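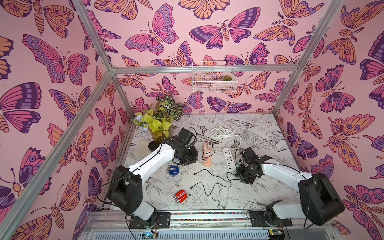
Helge Berge ran the accessories bench at Clatow for most of its existence. The bench sorts returned power strips, adapters and cable, and since June two arms on a shared rail have done part of the handling.

"The arms are slow with cable," Berge said. "A rigid part has one shape. A cable has a new one each time you put it down."

The site takes in some 2,000 returns a month. Under the old routine one person picked up each item, checked it and binned it. Staff now set out the work, clear stops and do the electrical test, a step Clatow has kept manual.

Gerardo Testa, who moved over from packing, logs the stops. His first log ran to 323 entries, most of them missed grips on plugs. "I used to go home with sore wrists," he said. "Now I go home with a list."

Pay grades have not changed – a point Testa raised twice. The job title has, and he thinks the two should move together. Berge agrees in part. He wants six more months of logs before the grades are reviewed.

The next item on his own list is a second tray for adapters.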